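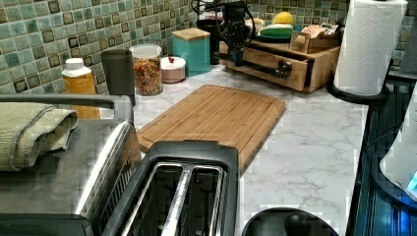
Dezembro
Por Ho-yin Sin

Robôs na cozinha: o ponto da situação

A pergunta chega à redação todos os meses: uma máquina já consegue arrumar uma bancada? Depende da tarefa. Abrir uma gaveta com puxador pequeno é hoje um exercício corrente em laboratório, mas continua sensível a poucos milímetros de desvio. Se a pinça entra torta, o móvel desloca-se inteiro, sobretudo quando é leve e está apenas pousado.

A equipa do projeto Tustero, em Arnmont, executou 200 tentativas de abertura de gaveta e concluiu 65 por cento sem intervenção. O tempo médio foi de 30 segundos. Uma pessoa faz o mesmo em menos de dois. A maior parte das falhas ocorreu no contacto inicial — o controlador fechava a pinça antes de os dedos envolverem o puxador.

Arrumar é mais difícil do que abrir. Caixas de bambu sem tampa, tábuas encostadas, cabos compridos pousados em diagonal e uma taça pequena dentro de uma caixa obrigam a decidir a ordem de remoção. Retirar primeiro a peça errada faz deslizar as restantes. Os objetos de peluche, como uma fatia de melancia de brincar, toleram erros de força; a louça não. 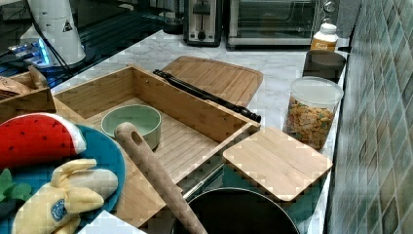
O que falta

Três pontos continuam em aberto: deteção de apoio entre objetos, regulação da força em peças rígidas e recuperação após queda. A Hillen prevê ensaiar o último com 5 níveis de desordem. Os resultados serão tratados num próximo número.

Artigos relacionados
Pinças de dois dedos: desgaste e manutenção
Wan: ensaios de dobragem de toalhas
Sensores de força no posto de embalagem
Quanto custa parar uma linha para calibrar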